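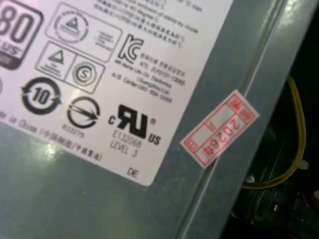 Figure 4. Power supply housing seen from the wrist camera, with the certification label, the red-and-white warranty sticker across the seam, and a yellow cable to the right.

Papers > Small Workshop Robotics > Desktop Computer Handling > Section 4

Print this page | E-mail this page

4. Close-Range Inspection with the Wrist Camera

4.1 Setup

The arm was built in the shared workshop at Dillis from a Tarkley kit, with the stock gripper replaced by a printed one. It is bolted to a workbench next to an open computer case. The base does not move during a run. The case sits against two wooden stops screwed to the bench, so that it can be taken away and put back in nearly the same place by other workshop users.

The camera is a small fixed-focus module on a Tiniretti interface board. It is mounted at the wrist and looks along the gripper fingers. We considered a second camera on a stand over the bench, but the shelf above the bench left no clear line of sight into the case. All results in this section use the wrist camera alone.

Hand-eye calibration was done with a printed checkerboard and the Miyazaki routine, which is included in the kit software. We repeated the calibration whenever the camera bracket had been loosened. The first bracket was printed in one piece and bent slightly when the gripper closed. The second has a rib along the back and is the one used for every run reported here.

4.2 Task

The robot has to find the power supply in an open case, move to a viewing position beside it, and report three things: where the edges of the housing are, whether a label is present, and whether there is a cable in the space next to the housing. It does not touch anything at this stage. Grasping is covered in Section 5.

A full set consists of 184 approaches. The starting position of the wrist was changed between approaches, and the case was turned on the bench after every block of 14. The workshop lights were left as other users had them. We recorded the light setting for each block but made no attempt to control it.

The viewing position is close. At this distance the label takes up a large part of the image, and only one side of the housing can be seen. In Figure 4 the label is tilted and its upper and left parts run out of view, and the 80 PLUS badge in the corner is incomplete. Some of the larger marks are easy to read at this range, among them the KC logo and the text "LEVEL 3" under the UL component mark. Most of the paragraph of small print along the top is too blurred to use.

4.3 Finding the housing

Our first version looked for straight lines and kept the longest one as the edge of the housing. It performed poorly. The housing has a raised seam that forms a long light line against gray metal, and the detector often chose this line over the true edge. When it did, the arm placed the housing too far to one side and the next move was planned from the wrong position.

The current version compares brightness on both sides of each line. A line with gray metal on both sides is stored as a seam. A line with metal on one side and the dark inside of the case on the other is stored as an edge. The test is simple and runs on the small computer attached to the arm. It fails when a cable lies flat along the housing, and we have no fix for that yet.

Stickers caused a separate problem. A warranty sticker that crosses the seam breaks the line into two shorter pieces, and the early version dropped both of them for being too short. We now join two pieces if they point the same way and the gap between them is no longer than a set limit. The limit was chosen by hand. A sticker placed across a seam is also useful to the planner: the area under it is marked as a place the gripper must not press or scrape, and opening the housing is never part of the task.

Glare was less trouble than we had expected. The metal is matte, and bright patches such as the one below the label in Figure 4 stay small. They are masked before the line search. Under the bench lamp the patches grow, and in those blocks the mask sometimes covers a corner of the label as well.

4.4 Reading the label

The label is used for orientation only. The software does not try to identify the make or model of the power supply. It looks for one of a few printed marks with a strong shape and takes the angle of the label from it. The UL component mark and the recycling mark with the number 10 both work well, being bold and black on a white ground. The outlined boxes work less well, and we stopped using them after the first set.

Full text reading was tried and dropped. Labels of this kind mix several languages in very small type, and the text is slanted when the wrist is. Out of one test batch of 69 label images, the reader gave a usable line of text in 4. Turning the image upright first made the larger characters clearer and did little for the rest. A camera with adjustable focus would probably do better, but it would also be heavier, and the wrist motor in the kit has little to spare.

4.5 Cables beside the housing

The space next to the housing is dark in nearly all images. Black parts are hard to separate from shadow, and we treat the whole dark region as occupied unless the arm has viewed it from a second position. Colored cables stand out. A yellow cable is found from color alone, followed along its length, and stored as a chain of short segments with a margin on each side.

Cable ties need their own step. A white tie clamped on a yellow cable splits the colored region, and its tab sticks out past the margin. The program looks for a small pale region touching a cable segment and widens the margin there. Before this step was added, the planned path could pass straight through the tab.

Black cables are still missed. We tried raising the exposure, which brought out more of the dark parts but washed out the label to the point where the marks could not be matched. Taking two images at each viewing position, one for the label and one for the dark region, is possible with the present board. It adds a pause to every approach, and the timing figures in Section 6 do not include it.

This site uses cookies to remember your reading settings. Accept | Manage cookies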